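Kelton Server Refurbishing - progress report
August 2025
To: Osian Phillips
From: Eleni Tomić

Hi Osian,

You wanted a proper update before the next payment goes out, so I'll start with the numbers. Of the 200 servers we took in from Petek back in May, 41 have been opened, cleaned and inventoried, and 19 of those are ready to ship to the schools on the Irik list. I know that's slower than I told you in the spring! The cleaning took ages (some of these machines had clearly lived in very dusty rooms) and I'd badly underestimated the paperwork for the drives.

The good news is that the boards are mostly in better shape than I feared. We're checking sockets and memory slots before anything gets powered up, and the coin cells get swapped as a matter of course - they're cheap, and a dead clock battery wastes a whole morning. So far we've set aside 2 boards with bent pins. I've kept them for parts.

Processors are what we're on now. The old thermal paste has to come off completely, and then each chip goes back in with its marker lined up before the lever comes down. I wrote a one-page checklist for this and taped it up over the bench, and it has already been scribbled all over, so expect version two soon.

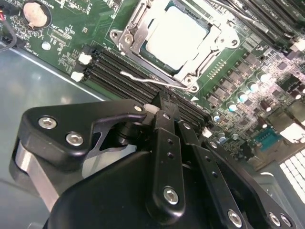 Processor in its socket with the load plate open, memory slots alongside.

Money: we're under budget on cleaning supplies and a bit over on memory. Fostik has quoted us for another batch and I'd like to say yes, but I need your okay first. The quote is in the shared folder.

Next up is the rest of the first rack, then load testing. Could you also ask Irik whether the schools want rails included? They take up a lot of space in the boxes.

Eleni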